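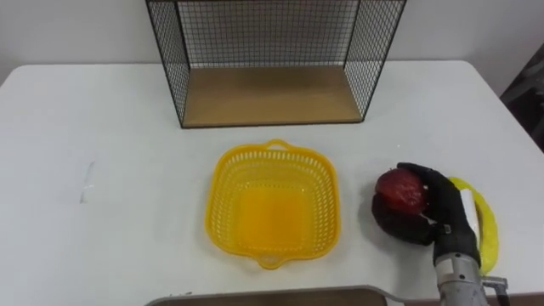

What does Tranby do?

Tranby plans and fits small-item storage for shared kitchens, staff break rooms and school food areas. The work covers measuring, product selection, installation, labeling and a written layout sheet that stays on site. Furniture, plumbing and electrical work are outside our scope.

About the company

Tranby started as the fittings department of Atley, a supplier of shelving to small grocery stores. Store customers kept asking for the same parts in their back rooms, where staff ate lunch and kept fruit, bread, mugs and dry goods. The department was set up as a separate firm and kept its product codes, which is why older Tranby labels still begin with the letter A. Parts with either code are interchangeable.

The office and stockroom are in the Van Wyk building. The stockroom holds 1,137 separate line items, most of them baskets, mesh shelves, liners, clips and feet. Fast-moving sizes ship from stock. Special sizes are made to order and are quoted individually.

What we supply

Baskets. Molded plastic, perforated walls, solid or perforated floor. Perforated walls let air reach fruit and vegetables and let the user see the fill level from the side. A solid floor keeps crumbs, stems and onion skins in the basket until it is emptied. A perforated floor is specified only where the basket will be rinsed in place over a sink. Handles are placed on opposite sides so that a full basket can be lifted level. Baskets are sold by outside dimensions measured at the rim.

Mesh shelves. Steel wire mesh in a rigid outer frame, finished in black or white. The open side faces the user. The base is either mesh or a drop-in wood panel. The wood panel is recommended for jars, cups and anything with a narrow foot, which will tip on open mesh. Panels lift out for cleaning and are supplied with a spare on orders for schools.

Table units. Plain tops in white or gray with rounded corners, used as a sorting surface between delivery and storage. White is the standard choice. Spills and loose produce labels show up clearly on it, and so do scuffs, which can usually be removed with a damp melamine sponge. Abrasive powder dulls the surface and is not covered under the finish warranty.

Labels and layout sheets. Printed on washable stock, one label per position. The label goes on the shelf or the table edge. Labels on baskets travel with the basket and end up in the wrong place.

How a project runs

A project begins with a survey. The surveyor records the usable counter depth, the clearance below wall cabinets, the distance to the sink and the direction in which doors open. Existing containers are emptied, measured and listed. Where a site already has sound baskets or shelves, these are kept in the plan.

The next step is a usage record. The site keeps a simple tally for one working week, ending Friday, of what is put away and what is taken out. Fruit, bread and cups account for most of the movement in a typical break room. Items taken out daily are assigned to the front of the counter. Weekly items go on the shelf. Anything used less often goes in a closed cabinet.

The layout is then drawn at full scale on paper and taped to the counter. Staff use the paper layout for two days and mark changes directly on it. Changes at this stage carry no charge. Changes after installation are billed at the hourly rate.

Installation of a single room normally takes one morning, with arrival at 7:30 a.m. Freestanding shelves are placed against the wall with rubber feet fitted and are not screwed down unless the site asks for it. Baskets are placed in front of or beside the shelf with enough space to get a hand around each side.

Produce storage notes

Produce accounts for a large share of the questions we receive. The following points are taken from the sheet left with each customer.

Store round fruit in a single layer where space allows. Two layers are acceptable for apples. Soft fruit should not be stacked.

Check each piece before it goes into the basket. Bruised or split fruit is set aside for same-day use.

Keep bananas in a separate container. They speed up ripening in nearby fruit.

Empty the basket completely once a week, wash it in warm water with dish soap and let it dry upside down before refilling. Slots are cleaned with a soft bottle brush.

Do not store fruit on the mesh itself. Thin wire marks the skin of ripe fruit within a day or so.

Color use

Basket color is used as a sorting code at sites that request it. The default set is yellow for whole fruit, green for vegetables, blue for packaged snacks and gray for napkins and other non-food items. Red is reserved for items to be thrown out and is not sold for food storage. Sites may change the code, but the replacement code must be written on the layout sheet before installation.

Materials and testing

Sample baskets from each production run are loaded, lifted by both handles and set down 3,000 times. A run is rejected if a handle cracks or if the rim stays out of square after the load is removed. Mesh shelves are checked for frame twist on a flat plate, with a maximum permitted gap of 2 mm under any corner. Wood panels are checked for warping after storage in a humid room. Test records are kept for three years and are available to customers on request.

The Cavley line

Cavley is our range for schools. It uses the same baskets and shelves with shorter frames, rounded frame corners and larger label text. Cavley shelves are limited in height so that younger students can see the back of the base panel without climbing. The range is reviewed each November, and discontinued sizes remain available as spares for as long as stock lasts.

Service area and visits

Surveys are carried out within about an hour's drive of the office. Customers farther away can order by layout sheet, using the blank form and the measuring instructions supplied with it. Forms returned without a clearance measurement are sent back.

The stockroom is open to visitors by appointment. Sample baskets and shelves can be handled there, and customers are encouraged to bring the items they plan to store. Returns are accepted on unused stock sizes in original condition. Made-to-order sizes are not returnable unless they differ from the signed drawing.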